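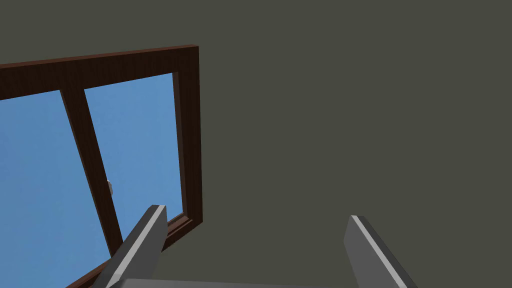

Can a home robot do actual chores yet, or still demo stuff? Looking at a Caldeira arm for my mom's place, budget is tight. She wants windows opened in the morning, bedroom dusted. Windows worry me most -- a wood frame with a tiny gray latch on the middle bar, that's a small thing to grab. Anyone tried?

Posted 5th March by Burivholm

Cloltholm
Sort of. Ours does latches 40 times out of 70, slow. Dusting a dresser is worse, it has to move stuff first and put it back. 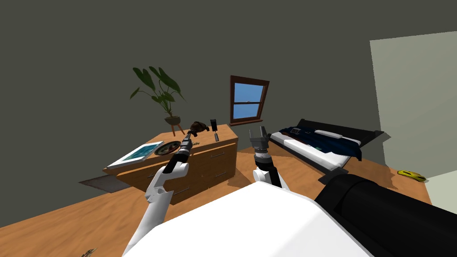
Floors are fine, any cheap vacuum does teh floor. Wait a year imo.

Braltine
no. get a cleaner

Comments
40 of 70 is better than mine lol
Does it close them agian when it rains?
Mine quit after 3 weeks, back in November.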